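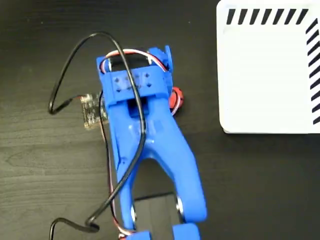
Ivport presenta el Kesberg, un velero oceánico de 19 metros con propulsión híbrida

El astillero entregará la primera unidad al término de las pruebas de mar y ha abierto la reserva de los cascos dos y tres

Marzo de 2021. El astillero Ivport ha presentado el Kesberg, un velero de crucero oceánico de 19 metros de eslora diseñado por el estudio Karunaratne. El primer casco salió de la nave de construcción en febrero y se encuentra ya a flote, con el palo arbolado y la jarcia firme ajustada. Las pruebas de mar comenzarán en las próximas semanas y se desarrollarán en dos fases, la primera a motor y la segunda a vela.

El Kesberg sustituye en el catálogo al Lanus, modelo que el astillero ha construido durante los últimos años y cuya producción termina con la unidad que está actualmente en acabados. Los propietarios de un Lanus conservarán el servicio de mantenimiento y el suministro de piezas en las mismas condiciones que hasta ahora.

El casco es de aluminio, con cuadernas soldadas y doble fondo en la zona de tanques. La cubierta es del mismo material y va revestida de un antideslizante de color claro en los pasillos y en la bañera. El estudio Karunaratne ha optado por una quilla elevable que reduce el calado a menos de la mitad y permite fondear en aguas poco profundas. El timón es doble, con dos palas independientes y un sistema de gobierno por cable. Cada rueda tiene su propio circuito, de modo que el barco puede gobernarse desde cualquiera de las dos si la otra queda fuera de servicio.

«El encargo era un barco que dos personas pudieran llevar en una travesía larga», explica Toshiko Ebihara, directora de diseño del proyecto. «Eso condiciona el plano vélico, la posición de los winches y hasta la altura de la botavara. Hemos llevado todas las maniobras a la bañera y hemos renunciado a algo de superficie en la mayor. Con viento portante la diferencia se compensa con el código cero.»

La superficie vélica en ceñida suma 233 metros cuadrados menos de lo previsto en una primera versión de regata que no llegó a construirse, y el plano definitivo combina mayor con sables, génova enrollable y una trinqueta autovirante montada sobre un estay propio. El palo es de carbono y se apoya en la quilla. El enrollador del génova es eléctrico y dispone de accionamiento manual de emergencia.

La propulsión auxiliar combina un motor diésel de 113 kW con un motor eléctrico acoplado a la misma línea de ejes. El banco de baterías alimenta también los servicios de a bordo. Navegando a vela, la hélice puede trabajar como generador y devolver energía al banco; el patrón decide desde el puesto de gobierno cuándo activar esa función, que resta algo de velocidad al barco. Las placas solares van fijadas al techo de la caseta y al arco de popa.

Los tanques de combustible admiten 733 litros, repartidos entre babor y estribor con una válvula de trasiego accesible desde la sala de máquinas. La sala tiene entrada propia por el pasillo de popa, además de una escotilla en la bañera, y altura suficiente para trabajar de pie junto al motor. El astillero ha agrupado allí la potabilizadora, el generador y los filtros - tres elementos que en el Lanus estaban en compartimentos distintos.

En el interior, la disposición de serie incluye tres camarotes dobles y uno de literas para la tripulación. El camarote del armador está a proa, separado del pique por un mamparo estanco. El salón queda elevado, con vista al exterior desde la mesa, y la cocina se sitúa en el nivel inferior, junto al palo. La mesa de cartas mira a proa y tiene acceso directo a los cuadros eléctricos. Los compradores de los cascos dos y tres podrán elegir entre esta distribución y otra con el camarote principal a popa.

La construcción de la primera unidad ha requerido cerca de 300 planos de taller y ha ocupado a los equipos de calderería, carpintería y electricidad del astillero. El corte de las planchas se realizó por control numérico y la soldadura del casco se inspeccionó por tramos antes de aplicar el aislamiento. La carpintería interior se montó en módulos fuera del barco y se introdujo antes de cerrar la cubierta.

Shanthi Mondal, jefa de producción de Ivport, destaca la organización del trabajo. «Montar los módulos en tierra nos ha permitido corregir las medidas con tiempo. El segundo casco seguirá el mismo orden, con algunos cambios en el paso de cables y en el registro de los tanques - son detalles que se ven cuando hay que llegar a una abrazadera con la mano.»

Las pruebas a motor medirán consumo, ruido en los camarotes y temperatura en la sala de máquinas a distintos regímenes. Las pruebas a vela incluirán una navegación nocturna y una travesía de varios días sin escala, con personal del astillero y del estudio a bordo. Los resultados se entregarán al armador junto con la documentación del barco. Ivport no ha comunicado la identidad del armador ni el puerto en el que tendrá su base.

El astillero ha reservado ya el espacio de construcción para el segundo casco. El plazo de entrega se fijará en cada contrato según la distribución elegida y el equipamiento opcional, que incluye calefacción, hélice de proa retráctil, pasarela hidráulica y un garaje de popa para auxiliar. Las visitas al primer Kesberg se atenderán con cita previa una vez terminadas las pruebas.

Sobre Ivport

Ivport construye y repara veleros de aluminio para navegación oceánica. Además de la obra nueva, ofrece servicios de invernada, pintura, revisión de jarcia y renovación de interiores.

Contacto para prensa: departamento de comunicación de Ivport. Los planos generales y la ficha técnica del Kesberg están disponibles para los medios que los soliciten.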